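Search this site
Enter keywords

Converter care: cleaning, greasing and fitting

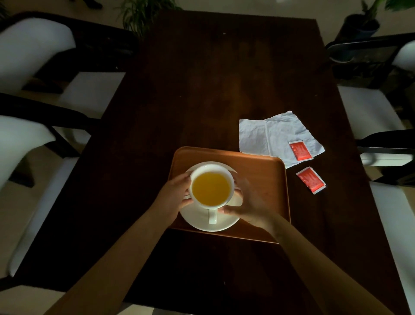 A cartridge converter is a small ink reservoir that pushes onto the back of the nib section in place of a disposable cartridge. Most work by a screw. Turning the knob at the rear moves a plunger along the barrel, drawing ink up through the feed or forcing it back out. The part is cheap, but a neglected one will cause faults that are often blamed on the nib.

These notes cover the screw type. Squeeze and push-rod converters are treated separately at the end, and only briefly.

Identifying the part

Before buying a replacement, measure the mouth. There is a common international size, but several makers use their own, and a converter that is slightly too wide will seem to fit and then leak at the first change of temperature. The Gindetti pens I see most use a proprietary mouth with a raised collar inside. The Bagheri pens take the international size except for the slim model, which takes a short one with a reduced barrel.

If the old converter is lost, try a cartridge first. A cartridge that seats with a definite click and does not rock tells you the size.

Routine flush

1. Unscrew the barrel and leave the converter attached to the section.
2. Expel the remaining ink into a waste jar.
3. Put the nib in a cup of cool tap water, deep enough to cover the breather hole.
4. Work the knob through its full travel, up and down, until the water comes out clear. Change the water when it gets dark.
5. Pull the converter straight off the section. Do not twist it. Twisting scores the mouth and opens the fit.
6. Rinse the section separately under a slow tap, or with a bulb syringe held against the open end.
7. Stand both parts nib down on folded paper towel overnight.

Hot water should be kept away from the whole pen. It can warp a plastic feed and dull a hard rubber one. Alcohol is worse, as it crazes many clear plastics, including the ones most converters are molded from.

For dried ink, add one drop of plain dish soap to a cup of water and leave the converter submerged for an hour with the plunger halfway. Rinse until no suds remain. Soap left inside lowers the surface tension of the next fill, and the pen will write wet and feather on ordinary paper.

Stiff plunger

A plunger that resists turning usually has a dry seal. Do not force it. The threaded shaft is thin and will shear at the collar.

Flush first and dry the barrel. Then use silicone grease of the grade sold for divers' O-rings. Petroleum jelly swells rubber seals, and light machine oil will travel into the feed and stop ink from wetting it.

To apply the grease without taking the converter apart, run the plunger all the way back. Pick up a trace on the end of a toothpick, no larger than a pinhead, and wipe it in a ring on the inside wall near the mouth. Run the plunger forward into the ring and back again. Repeat 4 times. The seal spreads the film by itself. If you can see white smears inside the barrel, there is too much, and it should be wiped out with a rolled strip of lint-free cloth.

Some converters have a metal sleeve that unscrews, and these can be fully stripped. Note the order of the parts before pulling the shaft. On the Gindetti the plunger has one flat face and one dished face, and the dished face goes toward the nib. Reassembled backward it will still move, but it leaves a dead volume that never fills.

Ink clinging at the rear

Ink sometimes stays at the plunger end as a slug and will not run down to the feed. The pen then starves with the converter still half full. Surface tension is the cause, and narrow barrels suffer most. Three remedies, in the order I try them:

Flush with the soap solution described above. Manufacturing residue is the usual reason a new converter does this.

Add an agitator. Many converters come with a small ball or coil inside. If yours did not, a short coil of stainless spring works. Plain steel will rust, and iron gall inks attack it quickly.

Change the ink. A dry, heavily saturated ink that misbehaves in a narrow converter may be perfectly good in a larger one.

Loose fit at the section

A worn mouth cannot be repaired in any way that lasts. Shellac will hold it for a time, but the converter then has to be cut off when the shellac fails. Farhad Jalali, who repaired pens in Gernville when I was learning, kept a drawer of converters with stretched mouths and used them only for spare plungers and shafts. I have done the same since.

Check the nipple on the section before throwing the converter out. A hairline crack there gives the same symptom. Dry it, shine a small flashlight through from the nib end, and turn it slowly.

Filling without waste

Fill once, turn the plunger back to release a few drops, point the nib upward, and draw in the remaining air. Then lower the nib into the ink and complete the fill. This removes most of the bubble that a single stroke leaves behind. Wipe the section with a dry cloth and finish by turning the knob a very small amount to draw back the excess in the fins of the feed.

When the bottle is low, fill the converter directly with a blunt needle and syringe. Keep the needle tip off the wall, as it scratches.

Storage

A pen that will be out of use for more than 20 days should be emptied and flushed. Store the converter dry, with the plunger at mid travel. Left fully forward it presses against the shoulder of the barrel and the seal takes a set.

Other types

Squeeze converters have a rubber or plastic sac inside a metal guard. No grease is needed. Replace the sac when it stops springing back. Push-rod converters, such as the Ikumau, use a sliding plunger with no thread. Grease as for the screw type, but sparingly, or the rod will creep forward in a warm pocket.

Filed under: Pens & Desk > Maintenance > Filling Systems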